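Status: second public release. The first one (February) had the stick lengths wrong in the asset file, so please delete it if you still have a copy.

# Celtomero Tabletop Sim Kit: data card and README

Celtomero is a paid simulation kit from Fundport. It gives you a rendered robot arm on a table, a set of small colored pieces, a task runner, and a bundle of recorded episodes. This repository holds the episodes, the loader, and our notes from using the kit over one winter. The kit itself is not in here. You need a Fundport license to run new episodes, but you don't need one to read the recorded ones.

We are not part of Fundport. We bought the standard license, used it to compare two pick policies, and got permission to share what we recorded.

## What's in the repo

| Path | Contents |
|---|---|
| `episodes/train/` | 674 recorded episodes |
| `episodes/extra/` | the rest, mostly odd lighting and restarts |
| `loader/` | Python loader, no GPU needed |
| `scenes/` | scene config files, text only |
| `notes/` | our review notes, one file per topic |
| `CHANGES.md` | what moved between releases |

Altogether there are 1017 episodes. The split between `train` and `extra` was made by hand. If you want your own split, use `index.csv` and ignore the folders.

## Quick start

```
pip install -r requirements.txt
python -m loader.check episodes/train
python -m loader.play episodes/train --id 12
```

The check command reads every file and prints the ones it can't open. It should print nothing. The play command opens a window and steps through the episode at recorded speed. Press space to pause, the arrow keys to step, and `q` to quit.

If the play window comes up black, update your graphics driver first. If that doesn't help, run with `--soft`, which draws on the CPU. It is slow but it works on every machine we tried.

## The task

The arm is fixed to the table. At the start of each episode the gripper is open above the tabletop and the pieces are dropped in a loose group within reach. The policy has to pick the pieces one at a time and set them down in a target zone. The zone is not drawn in the render. Its position is in the config file under `goal.zone`.

An episode ends when one of these happens:

- every piece is inside the zone
- the step count hits 900
- the arm reports a joint limit fault
- a piece leaves the table

The last one is more common than you would expect. Thin sticks roll, and a fingertip that comes down a little off center will flick them. In our notes this is logged as `lost_piece`, and it is kept apart from a plain failed grasp, which is `no_grip`.

## Episode format

Each episode is one folder:

- `rgb/` color images, PNG
- `state.npz` joint angles, gripper opening, piece poses
- `actions.npz` commanded joint targets
- `meta.json` scene name, seed, end reason, kit version

Joint angles are in radians. Gripper opening goes from 0 (closed) to 1 (fully open), and it is the measured value, so it trails the command a bit. Piece poses are in the table coordinate system, with z pointing up. Rotations are quaternions in w, x, y, z order. The kit's own docs say x, y, z, w in one place and w, x, y, z in another. We tested it, and the second one is right for the version we used.

Pieces get new ID numbers after a restart. Match them by color name if you are joining episodes from `extra`.

## How the episodes were made

All recordings came from one desktop machine running the kit's task runner without a display. We used 2 policies. The first is the scripted picker that ships with Celtomero. It reads the true piece poses from the simulator, moves above the nearest piece, turns the wrist to match, goes down, and closes. The second is our own learned picker, which only gets the color images.

The field `policy` in `meta.json` says which one was running. Don't mix them up if you are training by imitation. The scripted one knows things the camera can't see, and it will sometimes go straight for a piece that is hidden behind the gripper.

Starting layouts are random, with a seed stored per episode. Light direction is also random. We left the other render settings at their defaults.

## Notes on the kit

These are shortened from `notes/`. They apply to the version named in each `meta.json`. We haven't tested later ones.

**Install.** Easy. The installer asks for the license key once and then works offline. Scene files are plain text and you can edit them in anything.

**Arm model.** Motion is smooth and the joint limits behave as documented. Self-collision is off by default. Turn it on. With it off, our learned picker found a few poses that no real arm could hold.

**Gripper.** Contact on the fingertips is good for blocks and poor for thin sticks. A stick gripped near one end will turn slowly between the fingers even at full force. Raising the friction value in the scene file helps up to a point, and past that the piece starts to shake. We left friction at the default for everything in this release.

**Shadows.** The renderer casts hard shadows from the arm and the gripper. They often fall on the tabletop right where the pieces are, and they move as the arm moves. This was the biggest source of trouble for our picker. It learned to treat the pointed end of a gripper shadow as a dark piece and would reach for it. Training on more light directions fixed most of this. The green pieces on a bright patch were never a problem.

**Small pieces.** The smallest piece is only a dot in the wider camera views. If your model shrinks the image before using it, that piece may vanish. Either crop to the table or drop the piece from the scene with `pieces.min_size`.

**Specks on the table.** In some renders you will find small black specks on the white tabletop. They have no entry in the pose list, so a detector that reports them is scored as wrong. We did not clean them out of the images.

**Speed.** Fine for one scene at a time. Running several in parallel on one card gave us a memory leak, and we had to restart the runner every night. Fundport's support answered by Wednesday of the same week with a setting that slowed the leak but didn't stop it.

**Price.** We thought the standard license was fair for one bench. The per-seat add-on is harder to justify, as it only unlocks the scene editor, and the text files do the same job.

## Compared with Fedton

Before buying we had a trial of Fedton, which covers the same sort of task. Fedton has better contact for thin pieces and a cleaner file format. Celtomero has the better renderer and much better docs, quaternion mix-up aside. If your work depends on grip physics, try Fedton first. If it depends on images, we would pick Celtomero again.

Our Fedton recordings are not included. The trial terms don't allow it.

## Known problems

- `play` drops images when the window is resized.
- Some episodes in `extra` have one more image than they have actions. The loader trims the last image.
- `end_reason` is blank if the runner was killed from outside. Treat those as unfinished.
- Light direction is stored in the world coordinate system, not the table one. The helper `loader.light_in_table()` converts it.
- The color names in `meta.json` are the kit's names. The piece it calls `multi` has several colors along its length.

## What it's good for

Training and testing image-based pickers on small, thin pieces. Checking whether a detector is fooled by shadows. Trying the episode format before paying for the kit.

We would not use it to predict success rates on a real arm. We ran no real-arm tests, and the stick contact is too soft to trust.

There are no people in the data, and no audio.

## License and use

The loader and notes are under the MIT license. The episodes can be used for research and teaching. For commercial use, ask Fundport, as the arm and scene models belong to them. Please keep `meta.json` with any episode you pass on, so the kit version stays attached.

## Reporting a problem

Open an issue with the episode ID, your loader version, and the output of `loader.check`. If it is about the kit and not this repo, write to Fundport directly. We can't reset keys.

## Sample render and comments

Sample layout, gripper open, default table and floor: 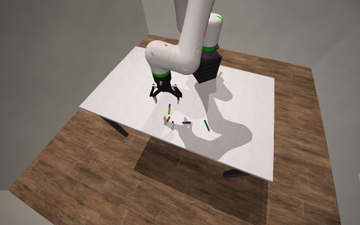

**Mofokeng:** I got the same slow turning on the thin sticks with the scripted picker. Closing the fingers in two stages helped me more than friction did. Go to half force, wait a few steps, then full. It still slips if you grab near the end. Could you add the commanded gripper force to `actions.npz` in the next release? Right now I have to guess it from the opening.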